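Snack bags are back for the Hebden welcome night

If you've been wondering why my desk smells like peanuts and chocolate, it's bag season again! The Hebden Street reading club opens its doors to new members in August, and every new face goes home with a little paper bag of treats. We've got 70 people signed up so far and room for a few more, so I'm making extra.

Last year we used plastic pouches and I hated them. They slid off the chairs, they tore, and half of them got left behind on the bus. Ruth Fairclough talked me into paper bags with rope handles this time and I have to say I'm sold. She got 200 of them in one go from Mundirell, which means we're set for the winter party too (and probably the one after that).

Candy goes in first. I like M&M's because they pack flat and most people will eat them, and I picked up both the yellow peanut packets and some smaller brown ones from the import store, so don't be surprised if yours has Chinese writing on it. Then there are the savory snacks, which take up a silly amount of space for what they weigh. My one rule is that nothing gets squashed in. If the top won't fold over, something comes out and goes in the next bag.

I've been packing on the black marbled table with the stationery organizer pushed to the back, and that's a much nicer spot than my kitchen counter. Bheki Shezi is coming by at 4 p.m. to help with name tags, and we could use another pair of hands after that if you're free! We still need ribbon, a hole punch that works, and somebody with tidy handwriting.

One more thing before I forget. Please tell me if you have a nut allergy. Eight bags are being made up separately with no candy at all, and they'll be handed out from their own box by the coat rack. A message to the club phone is fine, or just grab me at the door.
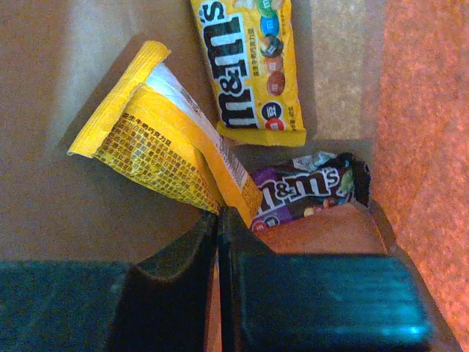
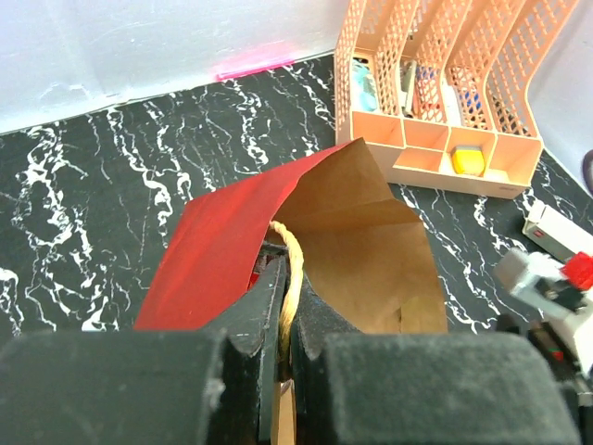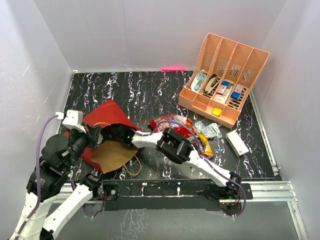
Red and brown paper, with something yellow inside the bag: 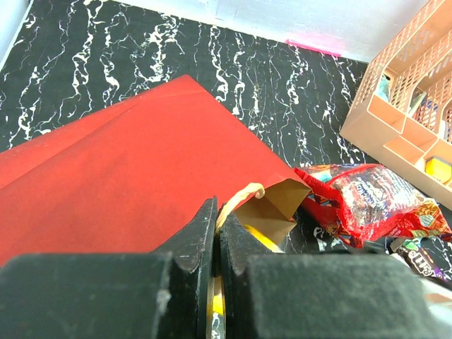

Callum Bainbridge wrote in to ask whether the bags could have a bookmark in them as well, as he has 170 left over from the spring book sale and they're taking up a whole drawer. He can drop them off any evening after six, and he'd like the shoebox back.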